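Home | Business | Banking | Opinion | Markets | More

Sketuvia Savings opens its books to small depositors, and they love it

2025-07-14
By Rosalinda Macaraeg

467 shares | 3 comments

Sketuvia Savings did something last week that I have wanted a bank to do for years. It put its half-year accounts in front of ordinary depositors, in plain words, and then stayed in the room until the questions ran out.

The evening was held in the main hall of the Naseri branch, and 347 people came. Many brought their own passbooks and loan letters. The bank handed out a four-page summary showing where deposits go, how much is lent to traders and farmers, how much is kept back for withdrawals, and what was lost on loans that went bad. It even had a page on fees! 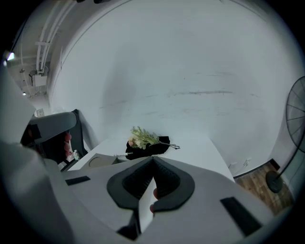 A gray hand-held gripper with dark, ribbed fingertip pads.

Wafula Temba, the bank's head of lending, took most of the questions. He was asked why savings rates have stayed flat while loan rates crept up in May, and he gave a straight answer: the bank is paying more to borrow from larger lenders, and it chose to protect its cash cushion first. "If you don't like that choice, I want to hear it from you tonight," he told the hall. Plenty of people took him up on it.

The liveliest part came when a shop owner asked about bad loans. Temba said the bank had 1,776 business loans on its books at the end of the half year, and that the late ones were mostly in transport, where fuel costs have hurt. He went through how a late loan is handled, from the first phone call to a new payment plan, and when the bank will finally go to court (a long way down the road, he said, and only after a review by the branch manager).
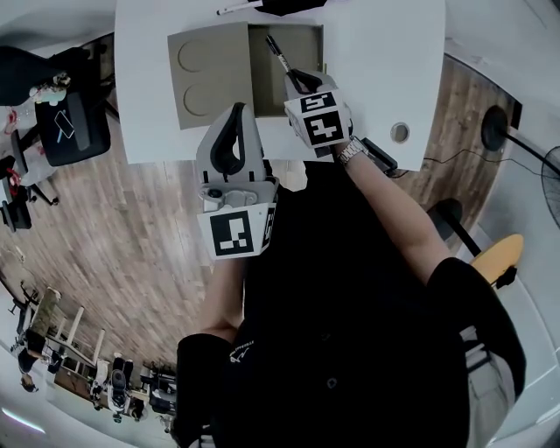 There was good news on fees as well. The monthly charge on basic accounts will be dropped for anyone who keeps a small minimum balance, and transfers through Fiton, the mobile payment service many market sellers use, will be free up to a daily limit. That got the biggest applause of the night, and I may have joined in.

A retired teacher sitting near me said she had banked there for most of her working life and had never seen a balance sheet explained line by line. She left with hers covered in pencil notes.

The next session will be at the Gernudus branch, with home loans as the main topic. Copies of the summary are free at every counter, and depositors can hand in written questions ahead of time.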